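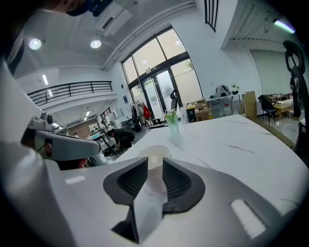
September, morning. Checking again why the localization jumps on the Jomton recordings. The method is the same as last month: we take the wrist video of the hand-held gripper, recover the path, and train only on episodes where the path closes within 3 mm at the end. In the small room almost all episodes pass. In the big hall many fail, and I think the reflections are guilty. The marble-patterned table is glossy and shows a ceiling light as a circle close to the finger pads. Such a circle moves when the gripper moves, so the tracker takes it for a real point and pulls the path after it. The glass wall behind may do the same, I did not separate the two yet.

Tried a mask on the lower part of the view, where the gripper body and fingers are. It helped a little. Then a second mask for bright blobs on the table — better, roughly 30 more episodes recovered from the Duangkaew set, and the paths look smooth by eye.

Policy trained on the cleaned set, 4000 steps, same seed as before. On the Tevitz arm it made 10 grasps without touching the table edge. The old one drifted to the left on the same starts. I do not trust this yet, the starts were easy.

To do: repeat with a matte cloth on the table, same light. Ask Prindia if their version keeps the raw timestamps — ours are rounded and I lost half a day on it.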